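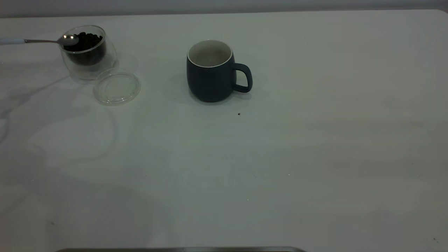

I've been rewriting the planner for the coffee task since March, and last night I finally merged the branch. I'm so pleased with it that I'm going to bore you all with the details!

Quick recap if you're new. The task is to move coffee beans from a glass cup into a mug, one spoonful at a time, with two arms. The old code (which I called Jakum, after a cat) was one long script of poses with a few checks bolted on. It was fine until you moved the mug by a hand's width, and then it would cheerfully tip a spoonful of beans onto the table.

The new one is called Cerlow and it works backwards from the goal. You tell it what you want to be true - beans in mug, spoon put down - and it searches for a chain of skills to get there. Each skill carries its own list of things that must hold before it can start. "Scoop" wants a spoon in a hand and an open cup. "Pour" wants a loaded spoon and a clear path to the mug. If one of those stops being true halfway through, the planner throws away the rest of the chain and searches again. There are 7 skills at the moment and a fresh plan comes back before I can reach for my tea.

The bit that ate my evenings was perception. Clear things on a white table are horrible. The depth readings go straight through the glass and come back with a number for the tabletop, or for nothing at all, so the lid kept vanishing from the world model.

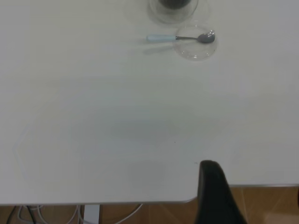 Wrist view, with the spoon lying across the clear dish.

Suqin Cai suggested I stop asking depth about transparent objects altogether and look for rims in the colour picture instead. Fit an ellipse to the rim, assume it lies flat on the table plane, and you get a position from geometry you already trust. I was doubtful for a whole weekend and then I tried it, and oh, it's lovely. It took two days to write and it replaced six different hacks. The little highlights I'd been cursing are now the very thing it looks for.

The other change is how the planner treats the table itself. I used to store it as a rectangle typed in by hand (yes, I know). Now the edge is fitted from the wrist cameras, and anything past that line is marked as out of bounds for the fingertips, with two centimetres of margin. 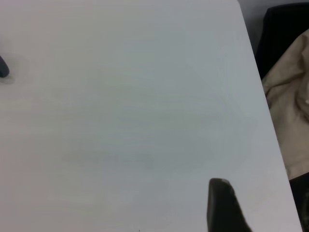 Bare tabletop and its long edge, with a gripper finger coming up from below.

I love views like this one for tuning. A pale surface, one long straight line, and clutter on the far side that the fit has to ignore. My first version was very keen on creases in fabric. Weighting by line length sorted most of that out, though I still want a better answer for rounded corners, where the straight-line fit gets a bit optimistic.

Next up is logging. At the moment a failed plan prints the name of the skill it gave up on and nothing else, so I'm adding the condition that failed and the last sighting of every object involved. After that I'd like to try it all on sugar, which I suspect will be much harder to see on a white table than coffee beans are.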